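Household Tips from the Student Robotics Club: Preparing a Surface for Gripper Practice

The Prallow Student Robotics Club meets each September to begin work on its household tasks project. Members program a gripper to carry out simple chores, first in simulation and later at home or in the club workshop. The following guidance has been prepared for students and families who wish to set up a practice surface of their own.

Choose a table or counter that does not rock. Place a folded card under a short leg if necessary, and check the surface with a level before each session. A plain, light-colored top is preferred. Patterned tablecloths should be removed and stored flat.

Wipe the surface with a damp cloth and a small amount of dish soap, then dry it fully. Crumbs and grease reduce the grip of the finger pads. The pads themselves may be cleaned with a soft cloth; solvents and scouring powders are not permitted on club equipment.

Students should complete an approach run with nothing between the fingers before any cup, sponge or utensil is introduced. The fingers are to remain open throughout the approach. Solomiia Derkach, who supervises the beginner section, asks that each student record at least 12 such runs in the project notebook.

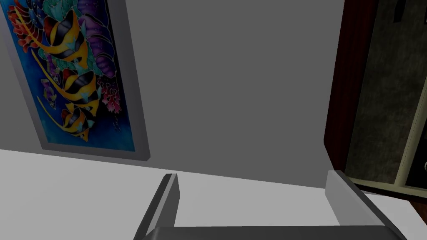

What should a beginner use as a first practice object?

A dry kitchen sponge is suitable. It is light, it gives way when the fingers close too far, and it causes no damage if dropped. Students may proceed to a plastic cup filled with up to 100 grams of dry rice once the sponge can be lifted and set down without tipping.

Glass, ceramic and sharp utensils are excluded from beginner work. The upper limit for any object in the Dutetti round of the club competition is 700 grams, container included. Objects should be weighed on a kitchen scale and the figure written on a strip of masking tape attached to the base.

Cables are to be routed behind the work surface and secured with reusable ties. Keep liquids at least 2 feet from the controller. At the end of each session, return the gripper to its rest position, switch off the power, and store the pads away from direct sunlight.

Notebooks are collected before the Dutetti round and returned with written comments. Replacement pads may be requested from the beginner section.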